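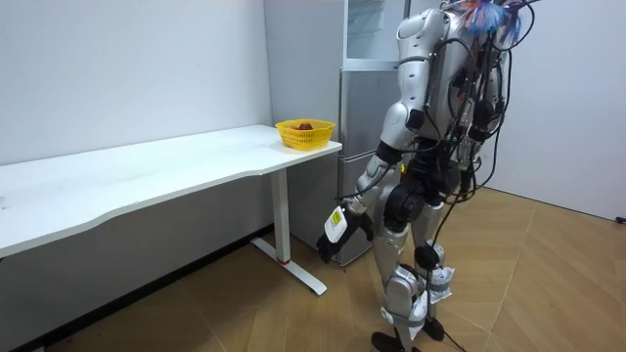
Fruit, the Fridge and the Long White Desk

Welcome to the April page of our little gallery! Every spring we go through the kitchen corner at Kindley and decide all over again where the food ought to live, and every spring it takes us longer than we planned, mostly from talking. Erdal Eren started the tradition when we moved up from the old Enton building, and he still brings the tea. The room is small, so the fridge and the desk have had to learn to be good neighbors, and I've grown very fond of that corner. It gets its best light at 3 in the afternoon, when the planks on the floor look almost like honey.

Our fruit comes from Değirmenci, the grocer down the hill, and Kaan Tekin carries it up the 25 steps to our door (he will tell you how many there are, whether or not you asked). I always want everything out in a bowl where I can look at it. Kaan wants everything cold. We have settled on a bit of both - apples go in the fridge, and whatever is going to be eaten before the afternoon is over can stay out.
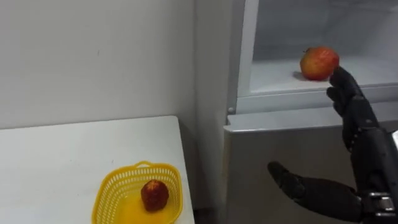
Do apples really need to be kept in the refrigerator?

They will be fine on the counter for several days, but they stay crisp a good deal longer in the cold, often for weeks. Keep them a little apart from leafy greens, which tend to yellow faster with apples close by.

Umut Karakaya asked me to say something about berries too, as he is the one who finds the sad ones at the back. Don't rinse them until you're ready to eat them, and try not to pile them deep. We used to wash the whole lot the minute it came through the door, and oh, the waste! 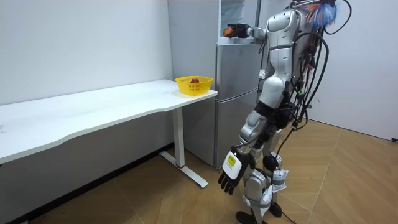
Deciding which shelf gets which food took us most of a pot of tea. Sinan Saraç was all for putting the fruit down low, where it's easy to forget, and I was all for putting it up where a hungry person looks first. I'm happy to report that I got my way, and you can see the round orange-red one just inside the open top compartment, with the doors underneath shut. The yellow basket has its own spot near the far end of the desk, close to the fridge, and I do love that bit of color against all the white and silver. Tuncay Ekinci would like a second basket for onions. We are still discussing it.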